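Gasley Truck Owners Board > Medium Duty > Buying and Selling
Topic: Automated manual or stick for a box truck that lives in town?
November 2021

haulin_hinds wrote:
Hi everybody, long-time reader and not much of a poster, so please be patient with me. I'm getting ready to replace the old cabover I use for furniture deliveries and I've gone back and forth so many times that my husband has banned the subject at dinner. The truck I like best is the Talteo 511 with the 18-foot box. It comes with either the six-speed manual or the automated gearbox, the one with two pedals where a computer works the clutch for you. The automated is $2,000 more at my dealer.

My days are all short hops. Warehouse to apartment building, apartment to the next apartment, backing into alleys, sitting at lights. My left knee would love to be rid of a clutch pedal. But my dad drove stick all his life and taught me on one, and he thinks the automated ones are a repair bill on wheels. Does anybody here run one in town every day? How does it behave when you're creeping backward toward a dock? That's my biggest worry by a long way.
Kirsty Hinds

oldcolumnshift wrote:
Welcome, Kirsty! Your dad sounds like good people, and I'm on his side. I drove the automated 511 for a summer when my own truck was in the body shop, and backing it up a sloped driveway was the least fun I've had in a cab. You ease onto the gas, nothing, a little more, nothing, and then it grabs all at once and you're a foot closer to the customer's garage than you meant to be. With a manual I can hold it right on the edge of the clutch and feel what's going on through the seat. Maybe I'm old. But I'd keep the $2,000 and put it toward good tires and a decent liftgate.
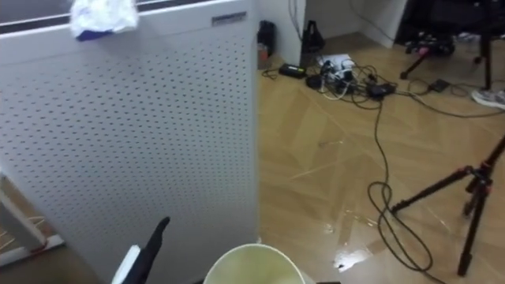

The other thing is the clutch itself. On my stick truck I can tell when it's getting tired, it talks to you for months. With the automated one you get a light on the dash, and then you get a tow. Do go drive one yourself before you listen to me, though, and ask them to let you take it out with some weight in the box. Empty trucks all feel nice.

Ernő Győri wrote:
I have to disagree with my friend above, with all respect, and I'm sorry in advance for the length! I run 3 of these trucks, all automated, all in town, mostly restaurant supply. The grabbing he describes is real but it's a matter of how you drive it. There is a creep mode. You come to a full stop, select reverse, let off the brake and wait a breath. The truck rolls back on its own at walking speed, and you control it with the brake pedal and leave the gas alone completely. Everybody coming from a manual wants to feed it gas, I did the same thing, and then the computer thinks you want to go somewhere.

On a steep slope it's less graceful, I'll give him that. There I use the hill hold and a bit of steady throttle, and I don't change my mind halfway.

As for wear, have the shop do the clutch relearn at every service. It takes a few minutes with the scan tool and a lot of places skip it if you don't ask. The one time I let it go too long, the shifts got clunky and I was ready to blame the gearbox, the dealer and the weather. One relearn and it was smooth again. I've put one clutch in among the lot of them so far, and that was on the truck I bought used, so who knows how the last fellow treated it.

Also, and I mean this kindly, your knee is worth more than the price difference. I have drivers who went home limping every night in the old Vincze trucks and they won't hear of going back.

haulin_hinds wrote:
Oh, this is so helpful, thank you both! I had no idea about the creep mode, and the salesman never mentioned it. I was definitely on the gas when I tried one in October, and it lurched just the way oldcolumnshift says. I'm going to go back and ask for another drive with some pallets in it.

Ernő, did you get yours with the extended warranty? They want me to take the one that covers the clutch actuator.

Ernő Győri wrote:
On 2 of them, yes. Read the page about "wear items" very slowly. Mine covered the actuator but not the friction disc, and the labor only if the actuator was the thing that failed. I'd still take it on a new one if you plan to keep the truck past the standard coverage. If you trade often, save your money.

dockplate_dee wrote:
Jumping in because I'm somewhere in the middle on this. I have the automated and I like it fine in traffic, it's lovely at the end of a long day, but I leave it in manual mode a lot more than I expected. Left to itself it upshifts too early with a load on and then has to hunt its way back down. Tap the lever, hold it in third, and it's a different truck. So you might end up doing some shifting after all, Kirsty, just without the pedal.

If there's a Worard dealer within reach of you, sit in one of those too. Their gearbox is a regular automatic with a torque converter, so there's no clutch to wear out, and it backs up like a minivan. It drinks more fuel, and the turning circle isn't as tight as the Talteo. For alleys that may rule it out, but it costs nothing to look.
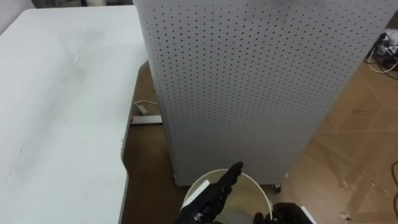
White table and the pegboard cabinet

oldcolumnshift wrote:
Fair enough on the creep mode, Ernő. I'll admit the fellow who lent me that truck handed me the keys and not much else. I'd try it your way if I got the chance. Still don't care for it on a hill, and I still say a shop on a back road can fix a manual on a Saturday afternoon with what's lying around, while the automated one needs the dealer's laptop.

Dee, I drove a Worard once and you're right about the turning. I had to take three bites at a corner my own truck does in one.

Ernő Győri wrote:
The laptop point is a good one and I won't argue it. Kirsty, ask who near you has the scan tool besides the dealer. There's usually an independent who does, and they tend to be a lot friendlier about the relearn.

haulin_hinds wrote:
Called around this morning and there are independents with the tool, one of them pretty much on my way to the warehouse. I have the second test drive booked, loaded this time, and Dad is coming along. He says he's only there for the ride but he's already asked me twice which seat belt is his. I'll post again once I've backed it up to a real dock.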